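Fustby Tableware Set: data card

Version note
Prepared by Oratile Shezi, checked by Trudy Lowther. Last edited 13/01/2025.

Summary
Fustby is a set of short records of plates and bowls being laid out, moved and put away on a table top. There are 700 records in the main part and 100 in the held-out part. Each record covers one task and has one written instruction.

Items
The tableware is plain and brightly coloured. Items are named by colour and type, in lower case, with colour first: "blue bowl", "pink plate", "green plate". Size is not part of the name.
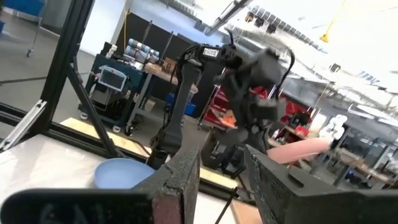 Where two plates are close in colour, the labeller picks the nearer term from colours.txt and keeps to it for the whole record. Pink and magenta are separate terms. Light blue and blue were merged in June, so older label files may still contain both. Run merge_labels before comparing them.

Tasks
Instructions fall into these groups:
- move a plate to a stated side of the table
- put a bowl on a plate
- stack plates of any colour
- clear the table to the shelf

Table and shelf
The table top is left uncovered. Glossy surfaces give reflections of the plates, and these are not labelled. An item counts as on the shelf only if its whole base is supported. Translucent plates are labelled to the outer rim, including any part that shows what lies behind it.

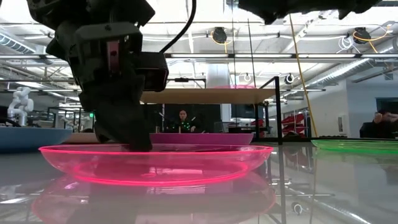
Known problems
- Rims of translucent plates are labelled less consistently than those of solid ones.
- Instructions say "dish" in 5 records where "plate" is meant.
- Left and right are given from the labeller's point of view.

Contact
Label corrections go to Keith Nepia, with the record number in the subject line.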